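# 手持ちグリッパーのケーブルが作業シートに擦れて、記録がときどき途切れます

**まめ柴工房**

教示用のセルを一人で立ち上げている者です。楽しくて毎晩遅くまで触っているのですが、ひとつ解決できないことがあって書き込みます。
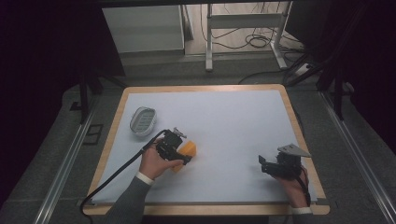
構成は、木枠の付いた作業台に淡い色の大きな紙を敷いて、左右の手に黒い手持ちグリッパーを一台ずつ持つ形です。両方とも有線で、制御箱はRondarの中古、グリッパーの開度を読む基板はZesexのものを使っています。やらせたい作業は、オレンジ色のブロックをつかんで、グレーと白の楕円の容器に入れるだけ。単純ですが、これがうまく録れたときの気持ちよさといったら!

困っているのは左手側です。ブロックをつかんで左奥の容器へ運ぶとき、開度の値が一瞬だけゼロに落ちます。毎回ではなく、238回録ったうち、落ちたのは一部です。右手側では一度も出ていません。

試したことを書いておきます。

- 基板側のコネクタの抜き差し(変化なし)
- 左右のグリッパーの入れ替え(症状は左に残ったまま)
- 制御箱の再起動(直後は調子がいい気がするけれど、たぶん気のせい)
- 紙の張り直し(ケーブルの滑りは少し良くなった)

左のケーブルは手元から台の左手前の角へ斜めに出していて、木枠を乗り越えるところで紙にも枠にも触れます。腕を奥に伸ばすと引っ張られる感触があるので、ここが怪しいと思いつつ、グリッパーの根元なのか、枠の角なのか、床側なのか、切り分け方がわかりません。ケーブルの取り回しをどうしているか、実際に使っている方の話が聞けたらとてもうれしいです。記録は1000回分を目標にしているので、始める前に直しておきたいです。

---

**Fathima Talukder**

左右を入れ替えても左に残った、というのがとても良い手がかりです! 確認させてください。入れ替えたのはグリッパー本体だけで、ケーブルは左のものをそのまま使いましたか? もしそうなら本体はほぼ白なので、次はケーブルだけを左右で入れ替えてください。症状が右へ移ればケーブル、左に残れば取り回しか制御箱のポートです。

切り分けは、ロボットを動かさず、グリッパーも机に置いた状態でやるのがおすすめです。

1. 制御箱の駆動側の電源を落とし、基板だけ通電して開度の値を画面に出します。
2. 爪を半開きで固定します。薄い発泡材を挟んでおくと値が動かないので見やすいです。
3. グリッパーの根元から順に、ケーブルを指で軽く曲げていきます。根元、枠を越えるところ、床へ落ちるところ、制御箱の入口、の順番です。
4. 値が跳ねた場所にマスキングテープを貼ります。
5. 同じところをもう一度曲げて、再現するか見ます。

強く引っ張ると健全な線まで傷めるので、曲げるだけにしてください。私のセルでは去年これをやって、見た目はまったくきれいなのに、根元から指一本分のところで芯線が切れかけていました。見つけたときは思わず声が出ました(うれしくて)。

取り回しのほうは、考え方をひとつだけ。ケーブルの重さと引っ張りを、コネクタに受けさせないことです。

まず、グリッパーの根元で小さく一周ループを作り、本体に面ファスナーで留めます。結束バンドで締め上げると、そこが新しい折れ目になるのでやめたほうがいいです。次に、台から出る場所で一度固定します。固定点からグリッパーまでの長さは、いちばん遠い置き場所まで腕を伸ばして、まだたるみが残るくらい。左奥の容器に届かせるなら、そこで測ります。手前で測ると必ず足りません。

木枠を越える部分には、編組チューブをかぶせてください。Masriの柔らかいタイプを使っていますが、太さが合えば何でも大丈夫です。角が丸い枠でも、同じ場所で何百回も擦れば被覆は白っぽくなってきます。

それから、枠の手前の辺に金属の縁が付いているなら、端を爪でなぞってみてください。浮いたりバリが出たりしていたら、やすりで落とすかテープで覆います。

私は3000回ほど録ったところで左のケーブルを丸ごと替えました。予備は最初から一本作っておくと気が楽です。直ったら、ぜひ結果を書いてください!

---

**通りすがりの保全**

コネクタの接点復活剤でだいたい直ります。

あと、うちは天井から吊ってます。ケーブルが台に触らないので快適。

---

**ねじ山三郎**

上の方、接点復活剤は待ってください。曲げて出る症状なら断線を先に疑うべきで、薬剤を吹くと一時的に治まったように見えて切り分けが難しくなります。樹脂によっては割れることもあるので、使うなら適合を確認してからで。

吊る案のほうは賛成です! うちもやっていて、肩が軽くなりました。ただ、上から頭部カメラで見ている構成だと、吊ったケーブルが手の前を横切って映り込みます。学習に使うデータなら、途中で吊り方を変えないほうがいいです。うちは1月に変えてしまい、前後のデータを混ぜたら容器に入れる手前で迷うようになって、結局録り直しました。配線を決める、固定する、それから録る、の順でどうぞ。

もうひとつ、ソフト側で見ておくと役立つことがあります。開度がゼロに落ちた瞬間のタイムスタンプです。落ちている間も時刻がきちんと進んでいるならセンサー線、時刻ごと飛んでいるなら通信か電源の可能性が高くなります。うちで使っているKalonの記録ソフトだと、欠けたフレームは前の値で埋める設定が標準なので、グラフだけ眺めても気づけません。生のログを開いてみてください。

日常の手入れはこんな感じでやっています。

- 録り始める前に、左右とも全閉と全開を10回ずつ。値が戻らなければその日は始めない
- 爪の内側を乾いた布で拭く。スポンジ系の材料をつかむと細かい屑が付きます
- ケーブルをしまうときは、きつく巻かずに大きな輪にする

---

**まめ柴工房**

8月26日、追記です。お二人とも詳しくありがとうございます! 入れ替えたのはまさに本体だけでした。ケーブルを左右で替えたら、症状がきれいに右へ移りました。

机に置いて曲げていくと、値が跳ねたのは木枠に当たるあたりの一か所だけ。根元は無事でした。生ログも見ましたが、時刻は普通に進んでいたのでセンサー線のようです。金属の縁の端も少し引っかかったので、テープで覆いました。

新しいケーブルを二本作っているところです。一本は予備に回します。編組チューブの太さでまだ迷っていて、外径ぴったりだと通すのが大変そうなので、ひとつ上のサイズも買ってみます。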